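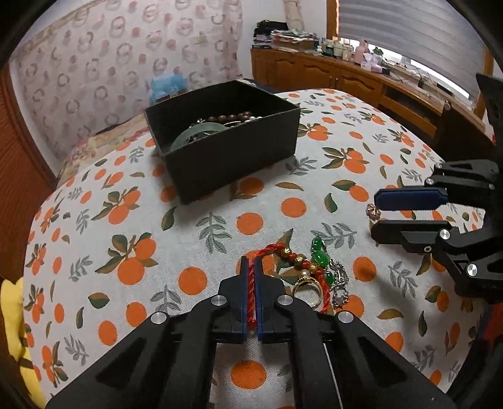

*Jewellery sort, two hand-held grippers. Red cord in one, small rose-gold openwork piece at the tips of the other, box at the back.*

**2022-07-22 -- jewellery into the box, two-handed demos**

Really good day. The short version: splitting each demo at the grasp and labelling the two hands separately looks like it helps a lot on the thin stuff, and I want to get this down before I start tidying the numbers in my head.

Background for Miloslav, who missed the May runs. Back then we labelled one phase for the whole demo, so if the left hand was closed and the right was still hunting, the clip got called "grasp" or "carry" depending on who was labelling. Danica and I disagreed constantly. The policy trained on those labels (Dallberg, old config) did a sort of nervous half-close with the second hand every time the first one picked something up. We blamed the pads, we blamed the lighting, Boris blamed me.

New scheme:

- every hand gets its own phase track: free / approach / pinch / carry / release
- pinch starts when the fingers stop closing, full stop, whatever the object is doing
- carry starts when the object leaves the cloth *completely*. A cord with one end still trailing is pinch
- no "both" label. If they overlap, they overlap

Recorded 26 demos. Kept 23. Two lost to tracking dropping out near the box wall (same corner both times, see below), one because I knocked the cloth and everything shifted.

Trained overnight settings but on the short schedule, Flollov branch, Dalal's loader. Then 13 rollouts each for old labels and new labels, same starting layouts. Old labels: the idle hand twitched shut in nearly every one. New labels: I saw it in 2. Two! I went back and watched those again and in both the idle hand was already hovering over the ring, so it might be a fair grasp attempt that I'm being mean about.

Caveat before anyone gets carried away (me): the old labels were redone on today's demos by me alone, and I know what I was hoping for. Anežka has offered to label a blind batch. Yes please.

**Per object, from memory and the scribbles**

Red cord -- my favourite. It bends over as soon as it's held, so where you pinch matters far more than how hard. Near the knotted end is best, with the beaded part left to flop. The model has picked up on the knot, I think, though I'd like to try a cord without one before saying so out loud.

Pearl ring -- fine when standing up. Lying flat it slides on the cloth and gets chased about.

Green stone bracelet -- links catch light and the pose estimate jumps. Not a label problem. Leave it in, it's a useful nuisance.

Rose-gold piece -- tiny, openwork, easy to drop. Blue pads cope better than I expected. Approach phase is long and dithery in all the demos and the policy copies the dithering faithfully.

Bangle -- boring, works, goes in first.

I was worried the printed oranges would confuse the segmentation. One false mask all session, on a leaf. Keeping this cloth.

**Box corner.** Tracking goes when the wrist tips over the near corner. Dalal thinks it's the dark interior filling the view and leaving nothing to hold on to, which fits. Tried coming in higher and it held, but the drops got sloppier. D'Souza mount might give us a wider angle, need to check whether it fouls the linkage.

**Next**

1. Blind labels from Anežka, then compare with mine per hand, boundaries only
2. Cord without a knot, cord with beads at both ends
3. Box square to the table edge vs turned as now
4. Merge per-hand tracks into Nolulach format -- Boris, is the release label optional there or did I dream that?
5. Longer schedule, same 23

Also the pinch/carry rule needs a line about bracelets that are off the cloth but resting on the box rim. I called it carry. Danica called it release. She may be right.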